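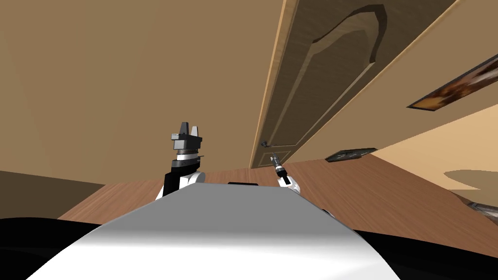 Thread on where our door task stands for the robotics class at Madivari. We are a team of five, and our job this term is to get a two-armed robot to open a door in simulation. The right arm does the work and the left stays up out of the way. In this run the right gripper is close to the small dark handle near the end of the door, and the left one is just parked with its fingers up. The view comes from the robot's own head, so you get a lot of white shell and a very slanted room.

The tilt confused us for two weeks. We kept judging the reach by eye and kept being wrong. Now we read the gripper position from the log and only use the view to check which way the fingers point.

Setup, for those who asked: the simulator is the class build of Trarnex, running on the lab machines. The control code is ours, in Python. The course gives you the robot model and the room. Everything between "start" and "door open" is the assignment.

We split the task into reach, grasp, turn and pull. Reach is in decent shape. Grasp is not. The handle is small compared to the door and the gripper tip is thin, so a small error in angle means it slides past.

Numbers from the last batch: 300 runs with random start positions. Grasp held in 33 percent of them. Most of the misses came in too high. We think our wrist offset is wrong and one of us is going through the transforms tonight.

We also tried using the left arm to brace against the door during the pull. It made things worse. The base shifted and the right arm lost the handle. Left arm is back to its rest pose until the simple version works.

Other team in our section, Chow, is doing the same door with a slower approach and a correction step before closing the fingers. Their grasp rate is better than ours. They shared their notes and we are going to try the correction step this week.

Checkpoint demo is at Trummont, 2023-03-01. We get 2 attempts, and the better one counts. The start position is picked by the instructor, so tuning for one spot will not help.

Code goes up after grading. I will add the new grasp numbers to this thread when the next batch finishes.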